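Okell Kit Challenge

The Okell Kit Challenge is a student project in robot handling run by the automation club at Manport. Teams program a pair of robot arms to pick up toiletries from a table and sort or pack them. It grew out of an evening class and is now open to any enrolled student who has passed the club's safety test. The organizers call it a competition, although in two of its seasons there was only one team left by the final round.

Background

The first season had 18 students and a single workcell, shared in two-hour slots. The project page described the goal as "household-ready manipulation," a phrase that has been criticized inside the club as well as outside it. The task is done on one kind of table with a short list of items, and little in the published results shows that a program written for it would cope with a real bathroom shelf.
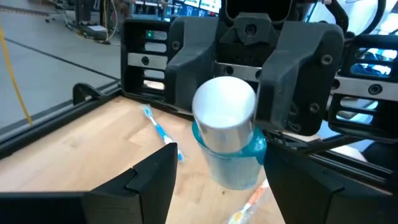
Supporters answer that the items are harder than they look. Toothbrushes are thin and roll easily, clear packaging is difficult for cameras to pick out, and cups tend to stick when they are stacked. These are fair points. They are also well-known problems, and the club has not claimed a new solution to any of them.

Task and rules

A round starts with the items spread on the table in a layout the team has not seen. Toothbrushes may be bare or still in their wrappers, and at least one larger object is left among them as an obstacle. A perfect round is worth 100 points. Dropping an item costs points, but pushing one out of the way does not, a rule that several teams have learned to use. 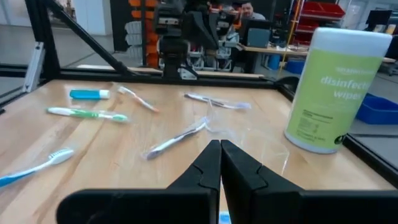 Bare and wrapped toothbrushes on the table with a canister of wipes.

In the packing version, items go upright into a clear container. Judges score the result by eye. The rule book gives no definition of "upright," and arguments over leaning packages have taken up a good part of at least one December final.

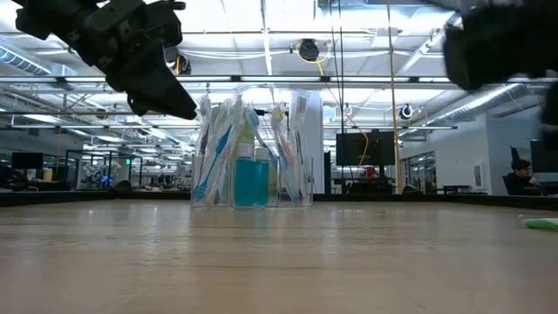
Clear container with toothbrush packages and two teal bottles.

Two-arm work was added later — mostly, according to the minutes, at the request of students who were bored with one arm. Teams may use either arm alone or both together. Using both earns extra points even where one would do, so the scores say less about skill than the ranking suggests.

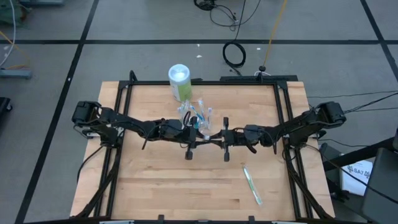 The two grippers close together, with a small white item between their tips.

Results

The club's log lists 1390 practice attempts in the most recent season, 54 of them by the winning team, Flirnura. Its rival Bogdan logged far more and placed second. The log does not separate full runs from ones stopped early, and no success rate has been published.

See also

Manport automation club
Bin picking
Robot competitions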